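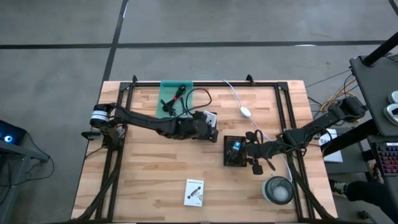 **Finish for a butcher-block bench top**

Posted by Kumudini Chowdhury, January 24, 2019

I have a butcher-block top on a shop bench and the old oil finish has gone dull and rough. It gets glue, coffee and some light soldering. I don't prepare food on it. Should I oil it again or switch to something harder? I have a can of Nekdale hardwax oil left over from a floor, unopened.

**Mathias Widmer**

Use the hardwax if the can is still good. Sand with 120, then 180, and vacuum well. Put on a thin coat, wait ten minutes, and wipe off everything that hasn't soaked in. Leave it overnight and do a second coat. Keep cardboard and plastic bins off it for a week or they can leave marks.
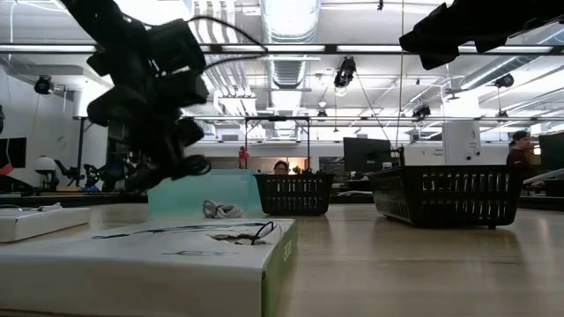
Do the underside too, at least one coat. I skipped it on mine in May and the top cupped almost 6 mm. Lay the used rags flat outside to dry. Oily rags in a pile can catch fire.

**cirska12**

polyurethane. 3 coats, done. glue pops right off

**Pfister**

Poly is fine until it chips, then you have to sand the whole top to fix one spot. With oil you can redo just the bad area. Don't sand to 4000 like some videos show, the oil won't soak in.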